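Londine Community Center
Activity Room Safety and Condition Checklist, Small-Item Sorting Table
Period covered: November
Inspector: Poonam Semwal
Reviewed by: Umesh Bansal

Scope: the work table, its paper cover, the compartment tray and glass lid, small contents, and the floor beside the table. Entries are marked Satisfactory, Attention, or Not Applicable. Any entry marked Attention must carry a comment.
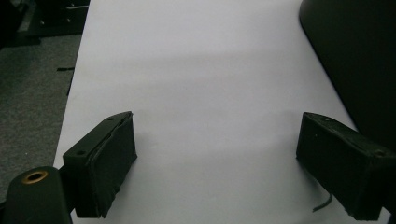
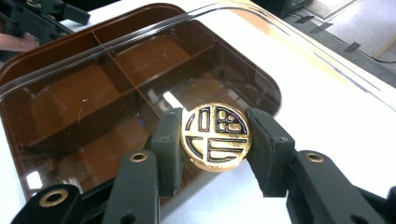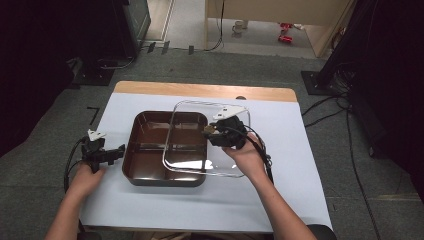 How often must the paper cover on the table be replaced?

The cover is replaced at the start of every inspection period, and sooner if it is torn, stained, or no longer lies flat. Spare sheets are kept in the supply closet and are signed out through the front office.

Section 1. Table and Cover

1.1 Table stands level and does not rock when pressed at each corner. Satisfactory.
1.2 Tabletop free of splinters and raised grain. Satisfactory.
Comment: Check the exposed wood along the edge as well as the area under the sheet. Lift the sheet fully before signing.
1.3 Paper cover does not hang where it can be caught by a sleeve or a chair. Attention.
Comment: One corner had lifted at the time of inspection. Wakana Sugawara has been asked to trim the sheet to the tabletop.

Section 2. Tray and Glass Lid

2.1 Tray free of cracks along the rim and the dividers. Satisfactory.
2.2 Compartments clean, with no residue in the corners. Satisfactory.
Comment: Wash by hand with mild soap. Water above 60 degrees Celsius is not to be used on the tray.
2.3 Lid free of chips. Satisfactory.
Comment: Inspect all edges under good light. A chipped lid is to be withdrawn the same day and may not be repaired with tape.
2.4 Lid is set down flat when it is off the tray. Attention.
Comment: The lid was found leaning against the wall at 3 p.m. Staff are reminded that glass may not be stored upright without a rack.

Section 3. Small Contents

3.1 Coins and similar pieces are returned to the tray at the end of the session. Satisfactory.
3.2 Pieces have no sharp or bent edges. Satisfactory.
3.3 Small pieces are kept out of reach of children under the age of 7. Attention.
Comment: The cabinet latch does not close reliably. Work order submitted to Tedesco. Until the latch is replaced, the tray is to be kept in the locked office.

Section 4. Floor and Surroundings

4.1 Carpet lies flat, with no loose seams. Satisfactory.
4.2 Walkway of at least 40 inches maintained on the open side of the table. Satisfactory.
4.3 Overhead lighting in working order. Satisfactory.
4.4 Carpet checked for dropped pieces. Satisfactory.
Comment: Small pieces are easily missed on carpet. The check is to be completed before vacuuming.

Follow-up

Items 1.3, 2.4, and 3.3 remain open. Gus Nguyen-Tran is responsible for closing them and for notifying the inspector in writing. Item 3.3 may not be closed until the new latch has been tested with the cabinet fully loaded. Completed forms are filed with the front office.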